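The Grip Report
Tue 7 May

The form had a box for what the robot did wrong, and the box was one line long. I wrote "would not let go" and attached four pages.

Fault 78, to give it its proper name, is described in the Harnau manual as "release condition not met." In plain terms, the gripper closes on a thing, everyone is pleased, and then the gripper waits for some private sign that it may open again. The manual suggests restarting. It also suggests calling Sirnach, where the service desk is, and the service desk suggests the manual.

I had been hired in April to write down what the robot did. My title was Observer, Second Class. There was no first class. The pay was decent and the chair was not, and the work consisted of saying "go" and then writing how it went.

Most of it went fine. Reach, close, lift, lower, open. By the end of my second week we had logged 267 clean handovers, and the office in Stovby sent us a cake with the number on it in icing. The cake was delivered on a tray. I set the tray on the desk without thinking, and the robot took hold of it and kept it until a quarter past six. We ate around the thumb.

That was the first 78. I wrote it up as a misunderstanding.

The second was a stapler. The third was the sleeve of my good jacket, with me inside it, and after that the rules changed. No loose clothing. No leaning. The stop button had to be within reach of the person being held, a sentence I still admire for its confidence.

Stovby wanted the fault caught on something harmless. So we went to bottles.

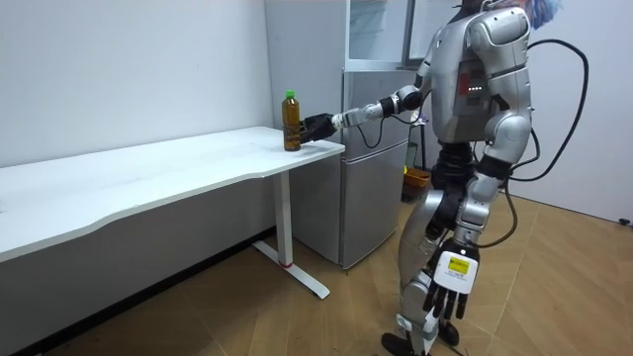
The left hook of fate: one bottle, one gripper, and a hand with five fingers taking no part in it.

I said "go" at ten past nine. The arm went out over the end of the desk and the gripper closed around the bottle's middle, as gently as you could ask. I wrote "good." I said "release." The lights on its chest carried on as before. I said it again in the voice I use for dogs.

"Release condition not met," said the laptop.

I asked the laptop what the condition was. It offered me a log file of 1065 lines, and I read them, having nothing else to do and no drink to do it with. Most were the robot asking itself a question. Was there a hand? There was not. Was there a hand now? It had been asking every second since the grip closed.

I looked up the original order. The software had come out of a project called Radonjić, which was meant for hospital wards, and on a ward you do not let go of somebody's tea until they have hold of it. Whoever moved the code over to us had switched off the part that looks for a hand and left on the part that minds. The cake, the stapler and my arm had all been kept safe for a patient who wasn't coming.

I'm told the correct procedure at this point is to press stop, fill in the form and step back. I pressed stop. The motors went quiet and the gripper stayed shut, as the designers had also intended, so that a power cut would never drop anything on anyone.

I filled in the form. I stepped back. I gave it 20 minutes, then started it up again, put my own hand around the neck of the bottle and told the laptop, by typing it in, that there was a hand.

It opened at once. I stood there holding the tea.

Sirnach closed the ticket that afternoon. Cause of fault: operator not thirsty. They have asked me to try it next with soup.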